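Connected Devices in Practice
Handout 4: From sensor to message broker

Instructor: Radwa Berrada. Lab questions go to Gorazd Yordanov, who answers them faster and with fewer sighs.

Where we left off

Last time everyone got a simulated thermometer to print numbers in a terminal. Congratulations, you own a very expensive way to say 21.4. This week the numbers have to travel somewhere, and travel is where the trouble starts.

1. Topics

A broker doesn't care what you send it. It cares what you call it. Pick a naming scheme before you write any code, and write it down. We use site/room/device/measurement, all lowercase, no spaces:

danddale/lab2/therm07/temp

Last year a team named their topic "test". So did four other teams. They shared one another's readings for two weeks and wrote a rather good report on the results.

2. Payloads

Send JSON with a value, a unit and a timestamp in UTC. Leave the unit out and somebody downstream will guess, and they will guess Fahrenheit. Keep each message under 300 bytes. The Nulent gateway in the lab silently drops anything bigger, a behavior its manual calls "graceful."

3. How often to send

Every 300 seconds is plenty for a room temperature. A room is a slow thing. If you publish once a second you'll hit the class limit of 3,000 messages well before lunch, and your dashboard will show a flat line in magnificent detail. 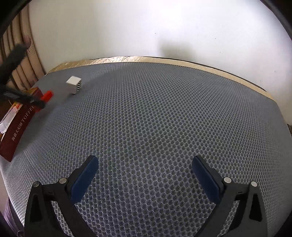 4. When the connection drops

It will. Your client should
- keep unsent readings in a local queue
- wait a little longer after each failed retry
- send the old readings with their original timestamps

That third point costs people marks every term. Jamie Yeoman's worked solution is in the shared folder, including the version that didn't work, which is the more useful one to read.

5. Quality of service

Level 0: sent once, good luck.
Level 1: arrives at least once, possibly more, so your code must put up with duplicates.
Level 2: arrives exactly once, after a lot of polite conversation between client and broker.

Use level 1 for the assignment.

Assignment

Publish readings from your simulated device to the Zatden broker on port 949 (yes, an odd port; take it up with Heather Moncrieff). Pull the network for ten minutes, put it back, and show that no readings went missing. Hand in your code and one page of notes by Sunday, 6 p.m.

Reading: chapter 5 of the course pack, skipping the part on certificates, which we'll suffer through together next week.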